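色彩与观察（一） 第6讲讲义
灰色：最值得花时间的颜色

上课时间：星期二下午
本讲材料：400克水彩纸或厚卡纸若干，水粉颜料（白、黑、群青、熟褐、土黄、深红、翠绿即可），平头笔一支，圆头笔一支，两只水杯，铅笔，剪刀，固体胶

开场

终于讲到灰色了！前面几讲里我一直忍着没展开，每次有同学问“老师，这块阴影到底是什么颜色”，我都说等第6讲。现在可以好好讲了。

很多同学刚学颜色的时候喜欢买很多管鲜艳的颜料，我自己当年也是，整整一盒，每一管都舍不得掺别的。画出来的东西却总是闹哄哄的，红的喊，绿的也喊，眼睛不知道往哪儿放。后来在Harnbridge的一间旧画室里看到一组小静物，远远看上去亮得像窗户，走近一看，大半张画面都是灰，只有一小块柠檬皮是真正的黄。那次我在画前站了很久，回去就把那盒颜料收起来，画了一个冬天的灰。

所以这一讲请大家带着好奇心来听。灰色一点也不沉闷，里面的东西多得惊人。

一、先把词说清楚

中性灰：只有明度，没有色相倾向的灰。理论上由黑和白混合得到。请注意“理论上”三个字，颜料里的黑往往带着自己的脾气，有的偏蓝，有的偏棕，兑了白以后倾向会更明显。

有色灰：带有某种色相倾向，但纯度很低的灰。我们平时在墙上、路面上、云里看到的，绝大多数属于这一类。

明度：一块颜色的深浅。
纯度：一块颜色的鲜艳程度，也有教材叫饱和度或彩度，考试时几种写法都认。
冷暖：一种相对的感觉，必须有比较才谈得上。单独拿出一块灰问“它冷还是暖”，很难答得好；把两块灰放在一起，马上就清楚了。

这里插一句，同学们做笔记的时候经常把“暗”和“灰”混着用。暗说的是明度，灰说的是纯度。一块很亮的颜色也可以很灰，比如阴天里的白衬衫；一块很暗的颜色也可以很鲜，比如深夜蓝的玻璃瓶底。作业里请分开写。

二、怎么调出一块好看的灰

办法甲：黑加白
最直接。适合做明度练习，做标尺，做底稿。缺点是放进彩色画面里容易显得“死”，像是从别的画上剪下来贴过去的。当然也有人专门喜欢这种效果，版画和海报里用得非常漂亮。

办法乙：互补色相混
把色环上相对的两个颜色混在一起，纯度会往下掉，掉到某个比例就成了灰。我最喜欢的一组是群青加熟褐。严格说熟褐是一种很暗的橙，所以它和群青正好相对。群青多一点，得到石板一样的冷灰；熟褐多一点，得到老木头一样的暖灰。只用两管颜料，加上白，能画完一整个阴天！

深红加翠绿也很好，可以得到非常深的灰，几乎能代替黑，而且兑白以后会露出一点紫或者一点绿，很有味道。

办法丙：在鲜艳的颜色里加一块现成的灰
适合大面积统一色调。先调一大堆中间灰，放在调色盘正中央，每次调色都从里面挖一小勺。Valentini画室的学员把这一堆叫“汤底”，我觉得叫得太贴切了，从此也跟着叫。有了汤底，画面里的颜色自然就成了亲戚。

办法丁：让眼睛去混
把小块的不同颜色并排放，隔远了看，它们会在眼睛里合成灰。织物设计常用这个道理，黑白细格子的呢料远看就是灰的，但比一整块染灰的料子活泼得多。下次坐公交车可以看看前排乘客的大衣。

调色时常见的几个问题：

水太多。水粉干了以后明度会变，通常浅色变得更浅一些、发粉。请先在边角试一笔，等它干了再判断。

搅得太匀。初学者总想把颜料搅得像酸奶一样顺滑。其实留一点没化开的蓝和褐，笔一拖，灰里会带出细细的丝，特别好看。做标尺时要匀，画画时可以放松。

笔没洗干净。两只水杯就是为了这个，一杯洗，一杯蘸。一支带着残余深红的笔会让后面所有的灰都往紫里跑。

三、灰色会骗人

这一节是我最喜欢的部分。

把同一块中性灰剪成两片，一片贴在黑纸上，一片贴在白纸上。贴在黑纸上的那片看起来更亮，贴在白纸上的更暗。明明是同一张纸上剪下来的。这叫明度的同时对比。

再把同一块灰分别贴在鲜红和鲜绿的底上。红底上的灰会隐隐发绿，绿底上的灰会隐隐发红。这叫色相的同时对比。盯得越久越明显，有同学会忍不住把纸片揭下来检查背面，欢迎检查。

这件事对画画有什么用？用处太大了。你想让一块灰显得偏蓝，不一定要往里面加蓝，也可以在旁边放一点橙。你想让一面白墙亮起来，不必再加白（白已经到头了），把旁边的阴影压下去就行。画面上没有孤立的颜色，每改动一处，邻居都会跟着变脸。

反过来，这也解释了为什么我们总是看错颜色。我们知道墙是白的，就把墙上的影子也看浅；知道叶子是绿的，就把叶子背光的一面也画绿。脑子知道得太多，抢在眼睛前面回答了。解决的办法有几个：

眯眼。眯起来细节少了，大块的明暗关系就出来了。
用取色卡。在一张灰卡纸上剪一个小孔，透过小孔看，颜色就从物体上脱离出来，只剩一块颜色。
倒着看。把照片或者画倒过来，脑子认不出东西，眼睛就有机会说话。
找参照。先在视野里找到最亮的一块和最暗的一块，其余的都往这两者之间排。

四、表面与光：同一种灰，不同的脸

颜色离不开表面。一块灰色的丝绸、一块灰色的水泥、一块灰色的毛毡，就算在色卡上对得一模一样，看起来仍然完全不同，差别在于它们怎么把光送回来。

光滑的亮面把光朝比较集中的方向反射，所以会有清楚的高光，高光的颜色更接近光源的颜色，和物体本身的颜色关系不大。粗糙的哑光面把光朝四面八方散开，高光变得很宽很淡，有时候只剩下一片隐约的明度变化。

画哑光面的难点就在这里。变化太小了，小到你会怀疑自己是不是看错了，于是索性平涂过去。请不要平涂！哪怕只差半级明度，也值得画出来。有了这半级，平面才会躺下去，才会往远处走。
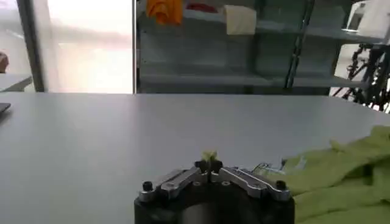
图1 浅灰色哑光桌面。远侧边缘平直，背景光落到的地方有一层很淡的灰色光泽。

再讲几个容易忽略的规律。

离眼睛近的平面和离眼睛远的平面，我们看它们的角度不一样。站着俯视脚边的地板，视线几乎是垂直的；看房间另一头的地板，视线几乎贴着地面。角度越低，表面反射就越强，所以傍晚的柏油路近处发黑，远处会亮成一条带子。哑光的表面也有这个现象，只是弱得多。

平面会“借”旁边的颜色。白瓷砖旁边放一只橘子，瓷砖上会有一抹橙。灰色尤其爱借，它自己的主张少，谁站在旁边就像谁。画灰色墙面时，先看看地板是什么颜色，再看看窗外是什么颜色，这面墙大概率两头都借了一点。

影子也有颜色。晴天的影子偏蓝，因为直射的阳光被挡住了，影子里的光主要来自天空。室内开着暖色灯、窗外又是白天的时候，一件东西会有两个影子，一个偏蓝，一个偏橙，两个影子交叠的地方又是第三种灰。我第一次注意到这个是在厨房里等水开，高兴得把火都忘了关。

五、各地的灰：一点课外的趣味

Uvodow是一个做陶的小镇，当地人把灰分得很细。窑口边的叫“灶灰”，偏暖，带一点点粉；河滩上的叫“鱼背灰”，偏绿；下雪之前的天叫“棉灰”，几乎没有倾向，可是很亮。他们给釉料起名的时候直接用这些词，买釉的人一听就懂。我非常喜欢这种命名法，比用编号有意思，也逼着人去看。

Tukonari织物工坊有一本样册，里面有29种灰色的毛线，全部由未染的羊毛按深浅混纺而成，一滴染料也没有用。翻开的时候真的像翻开一本天气日记。它最妙的地方在于，没有一页是难看的，随便抽出几种放在一起都和谐。原因在前面讲过：它们有共同的“汤底”。

中文里形容灰的词也很丰富。铅灰、银灰、鸽灰、瓦灰、烟灰、青灰、藕灰。请大家课后把每个词写在纸边，凭感觉各调一块，再和同桌对一对，会发现每个人心里的“藕灰”都不一样，有人偏粉，有人偏紫，谁也说服不了谁。对完不用改，各自留着。

六、课堂练习

练习一：明度标尺
用黑和白做一条由深到浅的标尺。每一格之间的差距要看起来均匀。请注意是“看起来”，按颜料用量平均分配是做不到的，黑的力量比白大得多，白里加一丁点黑就会立刻暗下去。建议先画两头，再画正中间，然后往两边填。全部干透以后眯眼检查，如果有两格糊在一起，就剪掉重贴。剪贴比反复涂改干净。

练习二：冷暖对位
选标尺中间的一格，用群青、熟褐和白调出两块灰，一块偏冷，一块偏暖，明度都要和这一格一致。检验方法是用手机拍下来，转成黑白，三块应该连成一片。这个练习第一次做几乎都会失败，暖的那块往往偏亮。失败了很正常，再来一块！手就是这样一点点准起来的。

练习三：骗眼睛
自己设计一组同时对比的小样，让同一块灰看起来像两块不同的灰。做得最成功的几张我们会贴在教室后墙，让下一个班的同学来猜。

练习四：只用灰画一样白的东西
鸡蛋、餐巾、白瓷杯、揉皱的打印纸都可以。纸的白留给最亮的一小块，其余地方一律用有色灰。最亮处越小，东西越白，请大家务必亲手试一次，那种“它忽然亮了”的感觉真的很过瘾。

七、课后作业

在同一个窗口，对同一面墙或同一片天空，在早晨、中午、傍晚各做一张小色稿。每张只要一块主要的灰，加两三块邻近的颜色，火柴盒大小就够，不要画细节。每张旁边写一段观察笔记，三张合计300字以内，写清楚光从哪里来，灰里面借了什么颜色，哪一张最出乎你的意料。

不要用照片代替观察。手机会自动校正白平衡，傍晚的那一点点粉、早晨的那一点点绿，很容易被它抹掉。照片可以拍来做构图的备忘，颜色请用眼睛记。

装订方式：三张色稿贴在同一张卡纸上，左起依次为早、中、晚，姓名和班级写在背面。颜料没有干透的请不要叠放，去年有两份作业粘成了一份，揭开以后两位同学都得到了一幅抽象画。

八、复习时请重点看

明度、纯度、冷暖三个概念的区别，能各举一个生活里的例子。
用互补色调灰的原理，至少记住两组配对。
明度的同时对比和色相的同时对比，能画示意图说明。
亮面和哑光面高光的差别。
晴天影子偏蓝的原因。

九、几个课间常被问到的问题，写在这里省得大家排队

灰色用多了会不会脏？
“脏”多半是关系出了问题，很少是某一块颜色自己的错。把觉得脏的那块颜色单独调在白纸上看看，常常还挺漂亮。画面里冷暖混乱、该分开的地方没有分开，就会显得脏。先检查明度，再检查冷暖，最后才去换颜色。

可以买现成的灰色颜料吗？
可以，画大面积底色时很省力。不过这门课的作业请自己调，调的过程就是看的过程。

电脑上怎么做这些练习？
红、绿、蓝三个数值相等就是中性灰，稍稍拉开就有了倾向，可以试着让倾向小到刚刚能察觉。屏幕的亮度请固定下来，关掉夜间护眼模式，不然整块屏幕都会偏黄。课堂作业仍然交纸本。

调出来一块特别喜欢的灰，下次找不回来怎么办？
立刻在本子上涂一块样，旁边写下用了哪几管颜料、谁多谁少。我自己的本子里有一块灰旁边只写了“好！！”，别的什么都没写，到现在也没能再调出来，找了好几年。

下一讲讲黄色，请带一只柠檬或者任何一种黄皮的水果，别提前吃掉。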